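How a Parts Bin Works

A parts bin is an open container for tools and small hardware. It has one job: to keep similar items in one place so that a person can find them quickly. Many workshops use them, and so do schools and homes.

Most parts bins have four walls and a floor. The walls are not the same height. The back is tall and holds the contents in. The front is low, so a hand can reach inside while another bin is stacked on top. The low wall is called the lip. The lip often has a flat panel for a label.

Bins are often made of plastic. Plastic is light, does not rust, and can be colored all the way through. Color works as a code. At the Winden school workshop, yellow bins hold screwdrivers and blue bins hold tape. There are 104 bins in all, and each color has its own shelf.

A screwdriver has three main parts. The handle is the thick part you hold. The shaft is the metal rod. The tip fits into the screw. Handles may have grip panels, which help stop the hand from slipping when it turns.

A yellow bin with one screwdriver, and the marble-patterned surface: 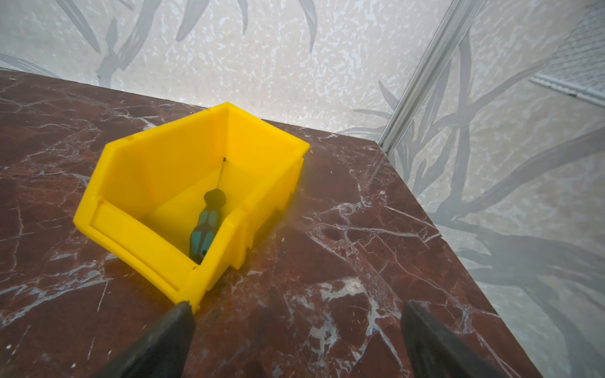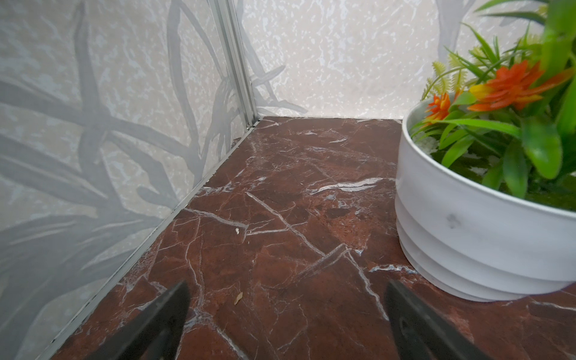
Marble is a rock. It forms when limestone is heated and pressed deep underground. The lines in it are called veins, and they come from other minerals mixed into the stone. Some surfaces only copy this pattern.

To put a screwdriver away, hold it by the handle. Lay it flat on the floor of the bin. Check that the tip does not stick out over the lip. Return the bin to the shelf that matches its color.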